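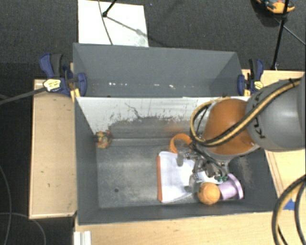
Fig. 2 — Gripper over the front compartment, bin clamped both sides.

4.2 Teaching a pick by remote control

1. Check both clamps. Bin must not shift.
2. Objects in front compartment only. Leave the rear one empty.
3. Bring the arm in slow, stop above the pile. Check hose loop is clear of the rim.
4. Press Record, close fingers, lift, hold for 2 seconds. Save.
5. Repeat untill you have 25 good demos.

CAUTION — hands out of the bin while the arm is live.

Note: bad grasp? Delete it, dont re-label.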